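Support Ticket 26: Halftime Show Audio Delay, Grestholm Stadium
Status: Closed
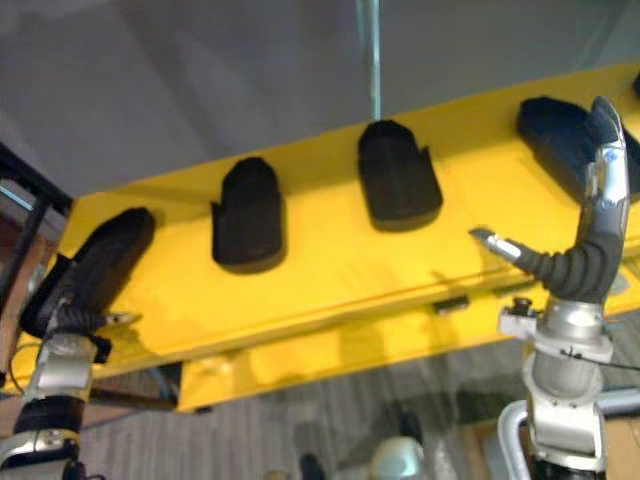

Opened: 19th June
Requested by: Clekach Entertainment, Broadcast Services
Assigned to: Heriberto Inga, Zolulik Technical Support

Summary
During the dress rehearsal for the Cù halftime performance, the lead vocal reached the broadcast truck 50 milliseconds behind the picture. Sound inside the stadium was reported as normal. The client requested a correction before the final rehearsal.

Entry 1
The client was asked to supply the rehearsal recording and the current settings for the audio console. Both were received. The delay is present from the opening song and does not change during the set.

Entry 2
The wireless microphone receivers were restarted at our request. No change was reported. The backup vocal channel was tested and showed the same delay, so the handheld microphone has been ruled out.

Entry 3
A review of the console settings found that a delay intended for the upper stand speakers had also been applied to output 22, the broadcast vocal feed. The setting was saved in the show file used for the previous concert and was carried over when that file was copied.

Entry 4
The client was advised to remove the delay from output 22 only, save the show file under a new name and load it on both consoles. The stand speaker settings must remain as they are.

Entry 5
The client confirmed that vocal and picture were aligned throughout 2 full run-throughs. The old show file has been marked as retired.

Resolution
Incorrect delay removed from the broadcast vocal feed. Any request to reopen this ticket should quote the ticket number and include a new recording.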